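Lexikon › Haushalt › Schlafen und Ruhen › Bettenmachen

Bettenmachen

Als Bettenmachen bezeichnet man das Herrichten einer Schlafstätte nach der Benutzung, in der Regel in der stillschweigenden Kenntnis, dass sie am selben Abend wieder in Unordnung gerät. Zum Kern der Tätigkeit gehören das Glätten des Lakens, das Aufschütteln der Kissen und das Auslegen der Bettdecke. Die Bezeichnung ist insofern irreführend, als das Bett bereits vorhanden ist.

Begriff und Abgrenzung

Vom Bettenmachen zu unterscheiden ist das Beziehen, also der Wechsel der Bettwäsche, das seltener stattfindet und häufiger zu Streit führt. Eine Zwischenform ist das Überwerfen einer Tagesdecke. Es gilt in strengeren Haushalten als Verschleierung, in allen übrigen als Lösung.

Verfahren

Üblich sind vier Arbeitsschritte: Lüften, Glätten, Kissen richten, Decke auflegen. Beim Doppelbett kommt der Gang um das Fußende hinzu, der bei alleiniger Ausführung mehrfach anfällt, weil jede Korrektur auf der einen Seite einen Überhang auf der anderen erzeugt. Als schwierigste Stelle gilt das Fußende selbst. Eine große Decke hängt dort gern in einer losen Falte zu Boden und widersetzt sich dem Einschlagen.

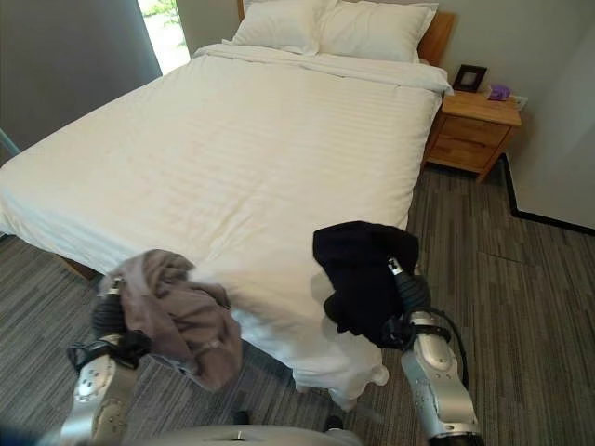

Doppelbett mit weißer Bettdecke und zwei Kissen, rechts ein Nachttisch mit zwei Schubladen

Bei den Kissen konkurrieren zwei Schulen. Die eine legt sie nebeneinander, die andere lässt sie überlappen, was lässig wirken soll und gelegentlich auch so gemeint ist. Weiße Bettwäsche mit Ton-in-Ton-Streifen bietet eine Orientierung beim Ausrichten, macht allerdings auch jede Schieflage nachweisbar.

Der Nachttisch zählt streng genommen nicht zum Bett, wird bei der Beurteilung aber mitgewertet. Seine Schubladen nehmen auf, was vor Besuch verschwinden muss.

Geschichte der Lehre

Ein früher Beleg findet sich in der Hausordnung des Stifts Deltevberg von 1268, die den Insassen das Richten des Lagers vor dem Frühgebet vorschreibt. Über die Einhaltung schweigt die Quelle. Ausführlicher befasst sich Cormac Lynch in seinem Handbuch »Die Decke und ihr Rand« (Verlag Scanlon) mit dem Gegenstand. Er veranschlagt für ein Doppelbett rund acht Minuten, einschließlich des Zurücktretens und Betrachtens, dem er ein eigenes Kapitel widmet.

Kritik

Gegner führen an, ein sofort zugedecktes Bett halte die Feuchtigkeit der Nacht fest. Das Argument wird vorwiegend von Personen vorgetragen, die ihr Bett auch nachmittags nicht machen.

Siehe auch: Bettdecke, Kopfteil, Nachttisch, Tagesdecke

Letzte Bearbeitung: Juli 2026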